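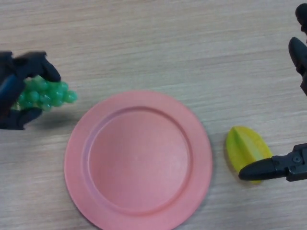
As máquinas já arrumam a cozinha?

13 de setembro

Há anos que respondo à mesma pergunta nos jantares de família: quando é que chega o robô que levanta a mesa. A minha resposta continua a ser que depende da mesa. Se tiver um prato de plástico, um cacho de uvas de brincar e uma fatia de carambola amarela, estamos perto. Se for a mesa da minha mãe num domingo, com toalha, migalhas, copos altos e uma travessa a meio, falta bastante.

Trabalhei seis anos na manutenção de linhas de embalagem e agora faço o mesmo por conta própria, em oficinas mais pequenas. Não sou investigador. O que sei de garras e pinças aprendi a trocá-las quando se gastavam, e é desse lado que olho para as notícias sobre robôs domésticos.

Pegar e pousar

Pôr fruta num prato parece a tarefa mais simples que se pode dar a alguém. Uma criança de dois anos faz isso sem olhar. Para uma máquina são várias coisas seguidas: encontrar o objeto, escolher por onde o agarrar, fechar com a força certa, levantar, levar até ao prato e largar sem arrastar tudo atrás.

Um cacho de uvas é um caso curioso, mesmo em plástico. Não tem uma face direita. As bolinhas dão muitos pontos de contacto e a pinça pode apanhar mais de um lado do que do outro. A carambola tem arestas ao comprido e está deitada na mesa, o que obriga os dedos a descer quase até à madeira. Quem já tentou apanhar uma moeda com luvas de trabalho percebe o problema.

Com fruta verdadeira acrescenta-se o resto. Uma uva madura rebenta. Uma carambola cortada escorrega. O plástico perdoa quase tudo.

Na oficina

Em novembro passei uns dias na Mumetti, que embala peças de torneira, a ajudar a instalar uma célula com um braço da Ultex. O braço tirava peças de um tabuleiro e punha-as numa caixa. Fazia 330 por hora quando o tabuleiro vinha bem arrumado. Quando vinham duas peças encavalitadas, parava e acendia a luz amarela, e lá ia alguém separá-las à mão.

A Tamsin Lockyer, que gere o turno da tarde, foi direta: o braço poupava-lhe o trabalho aborrecido e dava-lhe um trabalho novo, que era preparar o tabuleiro para o braço. Fez as contas e mesmo assim compensava. Numa fábrica compensa porque a tarefa se repete cerca de 2.000 vezes por dia. Em minha casa levanto a mesa duas vezes.

Isto costuma faltar nos artigos entusiasmados. A loiça de uma casa muda de sítio, de forma e de peso a cada refeição. Ninguém me vai ver a arrumar a mesa antes do jantar para o robô a poder arrumar depois.

Dois braços ajudam

O que mudou, a meu ver, foi o uso de dois braços ao mesmo tempo. Durante muito tempo só vi máquinas com um, aparafusadas ao chão. Com dois, um pode segurar as uvas enquanto o outro vai à carambola, e para coisas como abrir um frasco ou dobrar um pano não vejo como se faça de outra maneira. Um fornecedor meu, a Sutcliffe, já tem no catálogo um conjunto de duas pinças para bancada. Pedi preço e fechei o catálogo.

A Gumance, uma empresa pequena com quem falei por correio eletrónico, diz que daqui a oito anos terá uma máquina capaz de levantar uma mesa normal sem ajuda. Perguntei o que era uma mesa normal. Responderam quatro pratos, quatro copos, talheres e nada partido. Achei a resposta séria e guardei-a.

Por enquanto, se me perguntarem se vale a pena esperar antes de comprar máquina de lavar loiça, digo que não. Comprem a máquina de lavar. Carregá-la continua por nossa conta, e a travessa grande há de continuar a ser lavada à mão.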